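Keep the jar, skip the wrapping

My sister posts her gifts from Gretilcombe in plastic bags tied at the neck. I used to think that was lazy. I now think she has it right, and the rest of us spend too much on boxes.
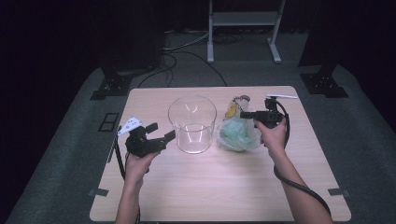
Clear container and a bag of green filling, on the table.

A see-through container is the most useful thing you can give. It holds pasta, pencils or flowers, and you can tell what's left without lifting it down. I have eight at home and use every one.
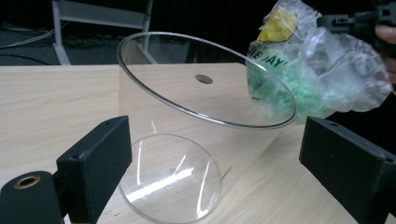 The trouble is what we put around them. A gift box from Pukero adds bulk, goes in the recycling within the hour and hides the colour of everything inside. A bag costs less, folds flat and can be used again — mine go back in the drawer.

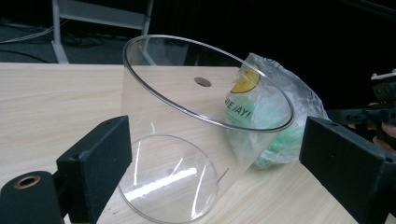

What about looks?

People say a bag seems cheap. Some do. Tie it properly, put something bright near the top and I doubt anyone will mind.
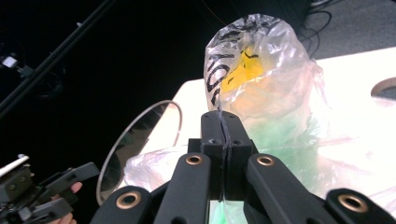
Berkay Saraç disagrees, and wrote to say that a present should take some effort to open, and that a bag gives the game away before you've sat down. He still buys boxes, 50 at a time.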